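Week 7 notes: collecting demonstrations (the part where your arms get tired)

Okay, so last week we covered what the policy does with its data, and a few of you asked where the data comes from. It comes from you! Each pair records 300 demonstrations on the Gralo task before the Saturday deadline, and I promise it goes quicker than it sounds once you get a rhythm (Teemu Ahonen and I did a set of 48 before lunch, with breaks for bad coffee).

A few things I want you to hang on to.

One demonstration = one full try, start to finish. Press record, do the task, go back to the home pose, stop. If you fumble halfway and recover, keep it. Recoveries are gold, the model has to learn them somewhere. If you bump the emergency stop, throw that one out and write it in the log.

Vary your starts. This is where the Istley group lost points last year. They began every episode from the same spot, got a lovely training curve, and then the thing fell apart as soon as we moved the start over by a hand's width. Change the approach angle, change the height, swap who is driving every 6 episodes. You and your partner move differently and we want both.

Don't rush, but don't hover either. Long pauses teach the policy to pause. I learned this the hard way on the Bindach arm, which would stop and think for ages next to everything it was supposed to pick up.

Now, the wrist view. Please look through it before you record anything! The overhead view feels more natural to us, but up close the wrist camera carries most of the useful detail, and things like glare or see-through plastic look very different from down there. Scrub through a few of your own episodes and ask yourself if you could do the task from that view alone.

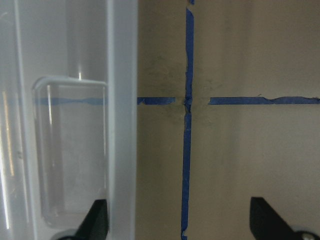
Wrist view: both fingertips at the bottom, blue tape cross between them, frosted container at left.

Notice how the tape shows through the clear plastic as a pale, wavy stripe. Would your model treat it as the same line? Bring a guess to section. For reading, do the Valdebenito handout up to the bit on action chunking, and skip the appendix unless you're curious.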